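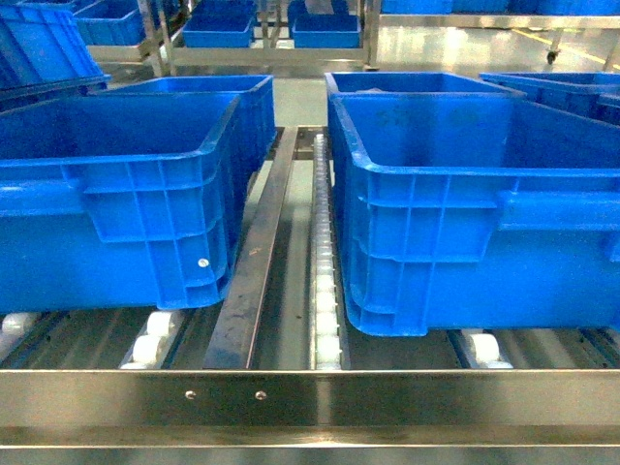

## Section 4. Preparing the Infeed Rack for Shared Working

This section applies to crate handling stations where an Osari handling unit and floor staff draw from the same roller rack. It is to be read together with Section 3 (Safety Stops and Access) and with the station card issued by the site. Staff who have not completed the Osari station briefing must not carry out steps 4.2 to 4.4 unless a briefed colleague is present.

### 4.1 Division of work

The Osari unit draws crates from the front of the rack and passes them to the sorting table. Floor staff remain responsible for:

- loading the rack from the rear
- checking crates for damage and foreign objects
- setting aside crates that the unit has refused
- all work on the storage shelving and on wheeled carts

The unit does not inspect crates. A cracked rim or an item left in the bottom of a crate will be passed on unless a member of staff removes it.

### 4.2 Before switching on

1. Confirm at the station panel that the unit is in **Hold**. The lamp must be steady amber.
2. Walk the front of the rack and remove tape, labels and packing waste from the rollers.
3. Turn the first roller in each channel by hand. A roller that sticks is to be reported on the station card, and the lane closed in Cumus until it has been replaced.
4. Wipe the central guide rail with a dry cloth. Light marks and scuffs on the steel are acceptable. Raised burrs are not.
5. Check that the bolts in the front beam are tight and sit flush.
6. Keep a clear strip of about 500 mm in front of the beam. Carts, steps and spare bins must be parked outside it.

> **Caution.** Do not reach between the lanes while the unit is in **Run**. The gap beside the guide rail looks wide enough for a hand and is a trapping point when a crate moves forward.

### 4.3 Loading crates

1. Use only the large ribbed crates on this rack. The smaller bins belong on the shelving and will not run true on these rollers.
2. Place each crate with its long side facing the front beam.
3. Lower the crate onto the rollers. Do not drop it or slide it over the guide rail from the neighbouring lane.
4. Push the crate forward until it rests behind the one in front. Its rim should be level.
5. Repeat for the other lane.
6. A filled crate heavier than 15 kg is to be lifted by two people. The limit is the same whether or not the unit is running.

> **Note.** Crates must not be stacked on the rollers. Where shelving behind the rack holds tilted crates, these are for hand picking and should not be levelled to match the rack.

### 4.4 Starting the unit

1. Sign in at the Cumus screen with your own staff number. Shared sign-ins are not permitted.
2. Select the lanes that have been loaded. Leave all others closed.
3. Call out "Starting" and wait for a reply from anyone working at the rear of the rack.
4. Press and release the green button. The lamp changes to steady green.
5. Stay at the panel until the unit has taken a crate from each open lane.

If the unit refuses a crate, the lamp flashes amber and the lane closes. Return the unit to **Hold**, straighten the crate by hand and reopen the lane. After a second refusal, take the crate out of use and write its number on the station card. Do not try a different lane.

### 4.5 Lane alignment

Alignment is checked at the beginning of each shift and after any cleaning of the rack. Stand at the centre of the front beam with the unit in **Hold**. The guide rail and the strip of small white wheels should both be in plain view in the gap between the front crates. 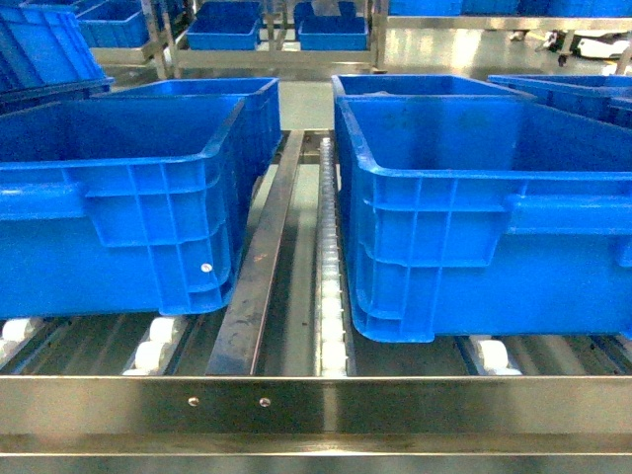
*Sitompul, September*

**Site supplement to Section 4, for supervisors and floor staff**

Civelico has adopted this section for the crate hall at Sitompul with the changes set out below. The supplement replaces the notice displayed at the hall entrance during the trial period.

**Rotation.** Before the trial, staff at the front of the rack lifted crates to the sorting table for the whole of a shift. That position no longer exists. The people who held it have moved to rear loading, crate checking or the station panel, and will rotate between these duties. No member of staff is to be kept at the panel for longer than half a shift. Panel work is light on the back and the arms but it is tiring to the eyes, and supervisors should treat it as real work when they plan breaks.

**Pace.** The speed of the unit is set by the shift supervisor in agreement with the people loading. It may be lowered by anyone at the panel. It may be raised only by the supervisor, who must first speak to the loading staff. An empty lane is not a fault on the part of the loader and will not be recorded as one.

**Records.** Cumus keeps a log of crates passed, lanes closed and stops. Civelico uses this log for maintenance and planning. It is not used for individual appraisal, and supervisors must not print or display figures by name.

**Stops.** Any person may stop the unit, including visitors and cleaning staff. Following a stop, the unit remains in **Hold** until the rack has been walked and both lanes have been checked. No one will be asked to justify a stop made in good faith.

**Hand working.** When the unit is out of service for more than 15 minutes, the hall returns to hand working. At least two briefed members of staff are needed at the front of the rack. The duties described in 4.1 are suspended, and the break pattern used before the trial applies until the unit is restarted. Each team should practise the change to hand working often enough that it can be done without the printed sheet.

**Briefing.** The station briefing takes place in paid time. Staff who would like it repeated may ask for this without giving a reason. Translated copies of steps 4.2 to 4.4 are kept with the station card.

Questions on rotation and hours should be put to Retno Wuisan, operations supervisor, at the hall office. Faults in the rack or the unit are to be entered on the station card and reported by telephone to the maintenance desk before the shift ends.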